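Na Dralell, o robô treina no computador e quem ensina é o pessoal da embalagem

Empresa de utensílios de mesa põe braço automático na linha de moinhos e descobre que a parte difícil é saber pegar na peça

A Dralell, fabricante de moinhos, frascos e outros objetos que acabam no fundo da gaveta de quem os recebe de presente, vai colocar em março um braço robótico no setor de embalagem. A máquina vem da Utano e cuidará de uma tarefa que, no papel, cabe em duas palavras: pegar e pousar. No chão de fábrica, as duas palavras já renderam um inverno inteiro de reuniões.

O plano original era ligar o equipamento e deixar que ele aprendesse com as peças de verdade. Alguém fez a conta dos moinhos que iriam ao chão durante o aprendizado e o plano original foi arquivado. Agora o braço treina em simulação, num programa chamado Jukness, onde se pode derrubar o mesmo cilindro 4.000 vezes numa tarde sem que o almoxarifado reclame.

A novidade, para quem trabalha ali, é que a equipe de embalagem passou a ter horário no computador. São duas sessões por turno. Numa, os funcionários assistem às tentativas do robô virtual e marcam as que fariam um supervisor humano levantar a sobrancelha. Na outra, conduzem eles mesmos a garra, com um controle que os mais novos dominaram em minutos e os mais antigos tratam com a desconfiança que reservam ao relógio de ponto eletrônico.

As correções anotadas até agora enchem 200 linhas de uma planilha. Boa parte trata de coisas que não constavam de manual nenhum: não apertar a tampa, não girar a peça quando ela já está em pé, não encostar o metal da garra no acabamento brilhante. Uma das linhas diz apenas "assim não", e foi devolvida pela engenharia com pedido de detalhamento.

O ambiente de treino também rendeu conversa. O programa permite trocar o cenário à vontade, para que a máquina não se acostume com uma única bancada, e os móveis que aparecem por lá são bem mais bonitos que os da fábrica. O pessoal da embalagem, que trabalha há anos sobre chapa cinza, já perguntou se a mesa rústica de tábuas está incluída no contrato. A direção respondeu que vai estudar o assunto, resposta que deu também ao pedido de ventiladores.

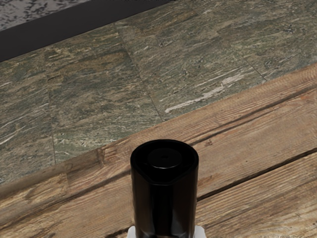

Quanto aos empregos, o compromisso por escrito é de que não haverá demissões ligadas ao braço até o fim do ano. Os postos de pegar e pousar serão reduzidos e quem os ocupa passará para a conferência, a reposição e uma função nova, batizada provisoriamente de "acompanhamento de célula". O cargo consiste em ficar perto do robô e intervir quando ele hesita. O salário é o mesmo da embalagem, ponto que os funcionários consideram curioso, visto que a descrição da vaga menciona formação técnica, leitura de relatórios e disponibilidade para treinamento.

A discussão sobre esse enquadramento continua aberta. Os trabalhadores pedem que as horas de simulação contem como qualificação; a empresa, por enquanto, classifica-as como "atividade de apoio", a mesma rubrica usada para trocar o galão do bebedouro.

A concorrente Kauppinen, que instalou sistema parecido na sua unidade de frascos, preferiu contratar uma equipe externa para o treino. Na Dralell, a próxima rodada de simulações começa às 7h, e a escala já está pregada no mural do refeitório, ao lado do cardápio.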